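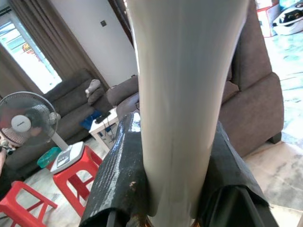 Figure 4-1. Two-finger gripper on a tubular item, living room site.

4. Planning and Budgeting Before You Order

This section applies to organizations purchasing the Ultard two-arm system for household task work. Complete it before requesting a quotation. The person who approves spending and the person who will supervise the site should work through the steps together.

4.1 Define the work

1. List the tasks the system will be expected to attempt in its first year. Describe each one by the objects handled, e.g. "hold dustpan by handle, hold brush".
2. Mark every task that needs both arms at once. If none do, ask for the single-arm Kukby quotation as well.
3. Record the floor surface, the furniture that will stay in place and the items normally left on the floor.
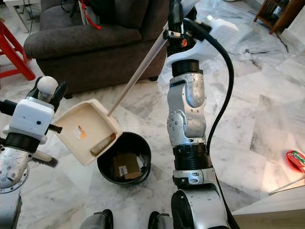 Gwenda Parrish

Floor-level work of the kind in Figure 4-2 takes up more room than the objects suggest. Both elbows need clearance, and so do the cables that run outside the arms.

4.2 Prepare the budget

4. Enter the purchase price, freight and installation on the Warberg planning sheet as three separate lines.
5. Add a line for consumables. Finger coverings, spare cables and replacement hand tools belong here. Do not charge them to the maintenance contract.
6. Allow 30 hours of staff time for set-up and first trials at each site.
7. Set aside a contingency of around 34 per cent of the installation line. Sites that have already hosted a Fogh system may apply for a lower amount.

Note: Training is quoted per site. Two sites sharing one operator are still billed as two.

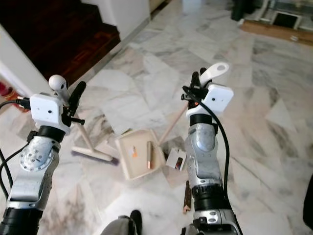 4 min read

4.3 Check the site

8. Measure the clear floor area with all furniture in its usual position. Include any stairs or raised platforms that border the area.
9. Confirm that a supervisor can stand near the work and reach the stop control from that position.
10. Inspect polished tile in daylight and again after dark. Note strong reflections on the site form.
11. Identify the electrical circuit to be used. Avoid extension cords across walking routes.

CAUTION: Do not allow anyone to step between the arms while the system is powered.

CAUTION: Keep household cables out of the reach envelope, including those hanging from tables.

12. Send the completed planning sheet and site form to your Ultard representative. Orders placed in April may be subject to longer delivery times. 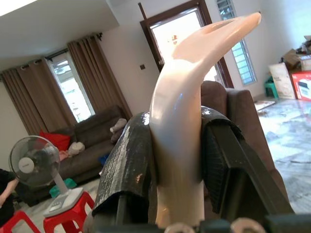 Should we buy spare gripper fingers with the first order?
Order one spare pair for each arm. Smooth or curved items can be gripped with the standard fingers, but the coverings wear with use and are not held in stock at every depot.

4.4 Changes after ordering

Changes to the arm configuration must be made in writing before the shipping notice is issued. Changes to the consumables line can be made at any time and will appear on the next invoice. For leasing terms, see Section 5.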